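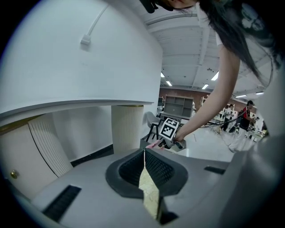
Running a thin cable up a painted wall

A thin white cable on a white wall hardly shows if it is clipped tight and taken in one clean line. The same cable left to sag between two clips shows from the doorway. The job takes an evening and needs very few tools.

What you need

White cable clips to suit the thickness of your cable (adhesive or nail-in)
Sugar soap or surgical spirit
A clean lint-free cloth
Pencil and soft rubber
Tape measure
Masking tape
A small hammer, if you are using nail-in clips
A step stool

I used Muvimell adhesive clips, which come in bags of 44. One bag did the whole room with a good handful left over. The Merix ones are smaller and neater but the gate that holds the cable is stiff, and I broke two trying to open them again.

Measure the route

Decide where the cable starts and where it has to end, then hold a length of string along the route with bits of masking tape. Measure the string afterwards. Mine came to 472 cm including the part behind the cabinet. Buy a cable longer than your string, as you will lose some at each corner and some more behind the furniture.

Straight up or straight along is the usual advice. A diagonal run is shorter and is fine where the wall already has a slope or a curve in it, but the cable needs pulling firmly before each clip is closed or it will bow.

Look at what is already on the wall before settling on a route. If you have a ledge, a picture rail or a strip of trim, running the cable along its lower edge will hide most of it. Skirting board does the same lower down, though a white cable on black skirting stands out badly. Keep it on the wall just above, or buy black cable for that stretch.

Do not clip to gold or metallic trim. The adhesive can lift the finish when you take the clip off, and I have a patch to prove it.

Clean the wall

Wipe the route with sugar soap, rinse with a damp cloth and leave it to dry fully. New paint should be left for a few weeks before anything is stuck to it. Surgical spirit is quicker on gloss but try it somewhere out of sight first.

Mark the clips

Put a light pencil dot every 30 cm. On a curved wall go closer than that, because the cable will try to take the short way across and pull away from the surface on the inside of the curve. Put an extra clip 5 cm either side of any bend.

Fit the clips

Peel the backing, press the clip on over the dot and hold it there while you count to thirty. Do all of them before you touch the cable. Leave them overnight. Most clips that fall off were loaded too soon.

On a curved wall turn each clip so that the long side of the pad runs up and down. A pad laid across the curve only touches in the middle.

If you are nailing, check for pipes and wiring first and tap gently. Old plaster crumbles, and in that case adhesive is the better choice.

Lay in the cable

Start at the top. Let the cable hang for a few minutes first so that the kinks from the packet drop out, and run it between finger and thumb if they don't. Close the first clip, draw the cable down to the second, close that, and carry on. Stand back after every few clips and look along the wall from the side.

Columns and cabinets

Fluted columns are awkward. Clips will not sit on the ribs, and a cable pushed into a groove works its way out again. Take the cable behind the column if there is a gap, or keep it on the wall above until you are past.

With a cabinet, bring the cable down the side that faces away from the room. Leave a loop of slack behind it so you can pull the cabinet out for cleaning, and check that the door opens all the way without catching.

Finishing

Rub out any pencil that shows. Coil the spare length loosely and fasten it with a Velcro tie. Never tie mains flex in a tight bundle or paint over it.

To take a clip off later, warm it with a hairdryer and slide dental floss behind the pad.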